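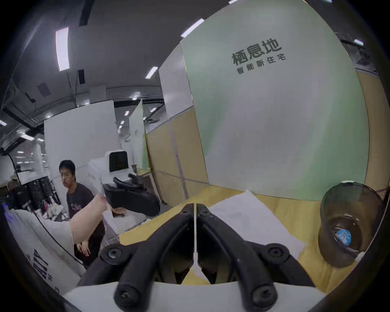 Light wooden desk

First purchase order from a regional chain and the terms scare me a little - sign or walk away?

Posted by seedcrackerlady, 4th June

Hi all, long-time lurker here, first time I've had something big enough to ask!

My sister-in-law and I make seeded crackers. We sell them as Vimmont (it was going to be the name of a bed and breakfast, long story) and up to now it's been farmers markets, a cheese shop in Stedholm, a couple of gift basket people, and our own website, which mostly sells to people who already bought from us at the market. We make a small profit if you don't count our hours, and I have been told many times that I should count our hours.

In April a buyer from Grostido came by the stall, ate most of the sample plate and took a card. I figured that was the end of it. Well, now we have a vendor packet and a proposed first order for 600 cases, to be split between their stores. I screamed in the car. Then I went home and read the packet, and I've had a stomach ache ever since.

The parts that bother me:

They want what they call a free fill, so the first case of each flavor in each store is on us. We have three flavors. I did the math on that twice and didn't like it either time.

There's a "new item administration charge" of $1142, which comes off the first payment. We don't write them a check, it just disappears from what they owe us.

Payment is 30 days from when they receive the goods, except that in another section it says 30 days from when they approve the invoice, and I can't find where it says how long approving takes.

Unsold product can be "credited at retailer's discretion." Credited how? For how long? Our crackers have a decent shelf life but they aren't canned beans.

And there's 2% off for something called a spoils allowance, and then separately they can ALSO charge us for damaged product. Isn't that the same thing?

We can't make that many crackers ourselves. We rent kitchen time at night and I would have to give up sleeping. There's a contract bakery called Villanueva that has quoted us and I liked the people, but they want half up front before they'll even schedule us. So we'd be paying for flour, seeds, film, boxes and half a production run, then handing over some of it for free, then waiting for however long "approval" takes, then getting a payment with a bite out of it.

My sister-in-law says this is how it's done and you only get asked once. My husband says we'd be paying a grocery store to let us work for them. I go back and forth depending on who I talked to last. We do have some savings in the business, but using it all would mean nothing left for the holiday season, when the gift basket orders come in, and that's honest money we can count on.

Has anyone been through this with a chain this size? Can you even ask them to change things or do they just move on to the next cracker?

dillpickledan

Don't do it. I did it with pickles and lost my shirt. Chains want small brands for the look of the shelf and then they put you on the bottom next to the floor cleaner. Stay at the markets.

(Also get a lawyer, but you knew that.)

Emmett Kowalczyk

Congratulations first of all, because a buyer who eats the whole sample plate is a buyer who wants to bring you in, and that gives you more room than you think. I sold jarred peppers and a tomato relish to chains for a good while before I sold the business, and before that I was on the other side of the table for a few years, buying dry goods for a store group. So I've sent packets like yours, and I've received them, and I can tell you that the packet is the opening offer. It goes to everybody. The giant snack company and you got the same pages, except the snack company crossed half of it out.

I'd ask for changes, in this order.

Start with fewer stores. This is the one I wish I'd known. You don't have to accept every location to be "in" the chain. Write back and say you're thrilled, and that you want to do it right, so you'd like to open in a group of stores close enough that you can visit and do tastings yourself. Buyers like tastings. They like them a lot! It's free labor and it moves product. It also makes your free fill smaller, your first run smaller, and the check to the bakery smaller, all in one go. And if the crackers sit there, you learn it on a small order.

Next, drop a flavor. Three flavors from an unknown brand means one of them will be slow, and the slow one is going to come back to you as credits. Pick the best two from your market sales. You must have some idea, even if it's just which box is empty when you pack up.

On the administration charge, ask them to waive it for a local supplier. Use the word local. A lot of chains have some kind of local program that the buyer forgets to mention, with its own paperwork and lighter fees. If they won't waive it, ask to have it spread over the first few invoices so that the first payment isn't gutted. I never had a buyer get annoyed about that question. They've heard it before.

Payment wording: you've spotted a real problem there and I would not sign until it's fixed. "From approval" can mean anything. Ask for one sentence that says the clock starts on the delivery date shown on the signed receiving slip. Then make sure whoever delivers for you gets that slip signed every single time, and keep it. I've been paid late on a good order over a missing slip, and it was a miserable couple of weeks on the phone with a very polite person in accounts payable who couldn't help me.

Spoils and damages. No, you're not misreading it. The allowance is supposed to cover normal breakage so that they don't have to send you a bill for every crushed box. If they're taking the allowance, they shouldn't be billing you for the same crushed boxes. Ask them which one they want. I'd take the allowance myself, since you know what it costs before you ship, and crackers do break.

The one I'd fight hardest over is the unsold product line. "At retailer's discretion" is a blank check. Ask for a limit: a set window after delivery, a set share of the order, and only for product that is still in date when they notify you. You might not get all of it. Get at least one of those in writing. And offer them something in return - a markdown you'd pay part of, for example. A buyer would much sooner mark down a slow item than box it up and argue with you.

Now the bakery. Half up front for a new customer isn't out of line, I'm afraid, but you can ask Villanueva for a smaller first run, and you can ask whether you might supply some of your own ingredients. If you've already got seeds and printed film sitting there, that's cash you don't have to lay out again. Please do a trial batch on their line before you commit to anything. My relish came out thin the first time somebody else made it in a big kettle, same recipe and everything, and I'd already promised it to people. Crackers must be worse for that. Ask about their oven, ask how they cut the dough, and taste what comes out a week later and not only the same day.

Before you sign, sit down and write out the money by week. Plain paper is fine. When does each bill go out, and when does each payment come in, and assume the first payment is late. Find the lowest point. If that lowest point eats your holiday stock money then the order is too big, whatever the margin says. You told us the gift baskets are money you can count on, and I'd put a fence around that before talking to anyone.

Your sister-in-law says you only get asked once. I turned down a chain my second year, very politely, and told the buyer when I thought I'd be ready. She called back the following spring. I can't promise you yours will, but it does happen.

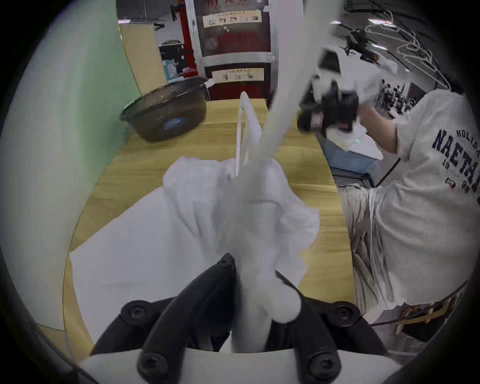 White garment, bunched

One more bit, and this is from my buying days. Talk to the buyer by phone before you send your list of changes. A list of six requests in a cold email looks like trouble, and the same six in a friendly call are just a conversation. Then send the email afterward to confirm what was said. If you'd like, post the wording of the credit section here with the names taken out and I'll have a look at it.

marketmornings_jo

Agree with pretty much all of Emmett's answer. Adding a few smaller things from a soap person, so take the food parts with salt.

Check the insurance page in the packet. Ours wanted a much bigger liability policy than the market did, and they wanted to be named on it. It wasn't terribly expensive but it took forever to get the certificate, and they wouldn't book the delivery without it.

Also check your case labels and barcodes. If the packet says where on the case the label goes, put it exactly there. We had a little fine for a label on the wrong side. I thought it was a joke and it was not.

And ask what they plan to sell it for on the shelf! We were so busy worrying about fees that we never asked, and it ended up cheaper than on our own website. Our regulars noticed right away and I got some emails.

I don't agree with the pickle answer above, by the way. Sorry for your shirt, Dan. But we've been in a small chain for a while now and it pays our rent. We started with the stores nearest us and added more when we could stand it.

Please come back and tell us what they say about the fee, I'm curious whether the local thing works with them.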